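作業ノート　8月　ガスケット貼付セル(Oltmanns向け筐体)
記入：Lammers　確認：Fuchs

前回からの続き。ガスケット供給側の見直しと、作業者の役割変更について。

08:10　始業前打合せ。出席はFuchs、Halilović、Kröger、自分。Thieleは別ラインの段取替えで欠席、後で口頭で伝えた。議題は二つ。(1) 手貼り工程をいつまで並行で残すか。(2) セル担当者の作業標準をどう書き直すか。

(1)について。現行の手貼りは1シフト990枚を2名で処理している。セルに移した後も、ガスケットの段積み、位置の目視確認、トレイ交換は人が行う。人員をそのまま引き上げる案が生産管理から出ていたが、Halilovićが反対した。段積みが乱れたときの復旧に慣れた人が現場にいないと、停止1回あたりの損失が読めない、という理由。自分も同意見。当面は2名体制のまま、1名をセル、1名を手貼りと検査に割り当てる。

(2)は後述。

08:50　供給側の確認。ガスケットは黒い角丸の枠形で、重ねて置くと縁が揃っていないものが混じる。両面テープの剥離紙付きのまま供給するので、枠同士が直接粘着することはない。ただし剥離紙の端が浮いた個体が上に来ると、次の1枚との間に段差ができ、把持高さの基準がずれる。手貼りではKrögerが指先で端を押さえてから取っており、標準書にはその動作の記載がなかった。聞き取りで初めて分かった項目。追記する。
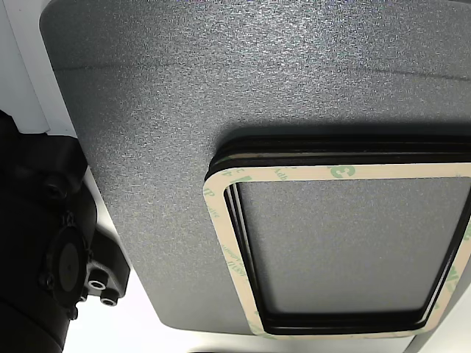 把持高さは固定値をやめ、段の残数から計算する方式にする。残数は担当者が補充時に入力する。入力忘れへの対策は未定。Trikeroのセンサーを付ける案もあるが、見積が届いていないため今回は保留。

段の上限は8枚とした。それ以上積むと一番下の枠がずれたときに気付きにくい、というKrögerの経験による数字で、計算根拠はない。根拠が取れるまで暫定値として扱うこと。

剥離紙の剥がしは自動化の対象から外したまま。理由は前回のノートに書いた。剥がし工程をHalilovićが引き受けるので、貼付直前の滞留時間は人の側で決まる。セルの周期をいくら詰めても、この工程の速度を超えると仕掛かりが溜まるだけである。周期の目標値は剥がし工程の実測を見てから決める。Fuchsから、実測のときに本人へ「普段どおりで」と頼んでも普段どおりにはならない、という指摘。測定方法を再考する。候補は、ノートへの時刻記入のみとし、計測者を横に立てない方法。

10:30　トレイ側。灰色の3Dプリント品を引き続き使用。外周のリブは途切れた形で、左側に切り欠きがある。切り欠きがあるため向きの判別は容易。反面、左側のリブは上下に分かれていて、部品を端に寄せて置くと当たり方が一定しないおそれがある。Thieleに確認したところ、切り欠きの寸法は変更してよいが、リブの高さは他治具と共通なので触らないでほしいとのこと。

トレイと薄板の置き場が近い。補充のたびに担当者がアームの作業範囲へ手を入れる配置になっている。現在は停止ボタンを押してから補充する運用で、規則としては成立しているが、急いでいるときに省略される可能性がある。置き場を手前に寄せる案と、補充要求時に自動で待機位置へ戻す案を並べて検討した。後者を採用し、待機位置に戻ったことを表示灯で知らせる。表示灯が点いていても停止操作は省略しないこと。プログラム変更は自分が担当。

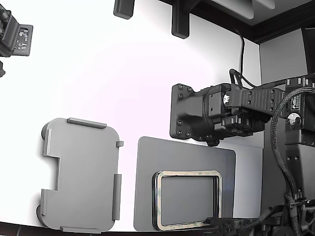 13:15　作業標準の書き直しに着手。従来の標準書は「取る、合わせる、押さえる、剥がす」の順で手の動きを書いたもので、セル担当には使えない。新版の項目案は次のとおり。

・始業点検(指先の摩耗、ケーブルの擦れ、トレイの向き)
・補充と残数入力
・停止時の切り分け(供給側／把持／位置ずれ)
・自分で復旧してよい範囲と、保全を呼ぶ範囲
・引継ぎ欄

四つ目で時間を取った。Krögerは位置の微調整まで現場でやりたいと言う。手貼りの頃は枠のわずかな歪みをその場で直していて、同じことができなくなると不良の責任だけが残る、という主張。保全側は座標を現場で触られると履歴が追えないという立場。折衷案として、補正量に上限を設けた画面をClullusの操作盤に用意し、変更は記入者名付きで残す。上限値は保全が決める。Thieleは了承。Krögerは試用してから返事をするとのこと。

14:40　休憩の件。手貼りでは区切りのよいところで各自が手を止めていたが、セル担当は補充周期に拘束される。Halilovićから、周期が短いと離席できないと申し出あり。段の上限を暫定値に置いたことがここに効いている。供給位置を2か所に増やせば離席可能な時間は延びる。Welldale製の架台に余地があるかどうか、図面で確認する。

15:30　教育について。セル担当を固定すると他の人の手貼り技能は残るが、セルの復旧ができる人が1名に偏る。逆に短い周期で交代させると、どちらの習熟も遅れる。Fuchsは交代制を希望。交代の間隔は決めず、引継ぎ欄の記載内容を見て調整する。手貼りの手順書は廃版にしない。版を残し、セル停止時の代替手順として参照できるようにする。

未処理
・残数入力忘れの検出方法(Lammers)
・段の上限の根拠取り(Lammers、Kröger)
・剥がし工程の実測方法(Fuchs)
・トレイ切り欠きの寸法変更案(Thiele)
・供給2か所化の図面確認(Lammers)
・補正画面の試用、返事待ち(Kröger)

補足：旧標準書の「軽く押さえる」の力加減について、Halilovićが手持ちの秤で押して再現してくれることになった。秤は検査室から借用、使用後は返却のこと。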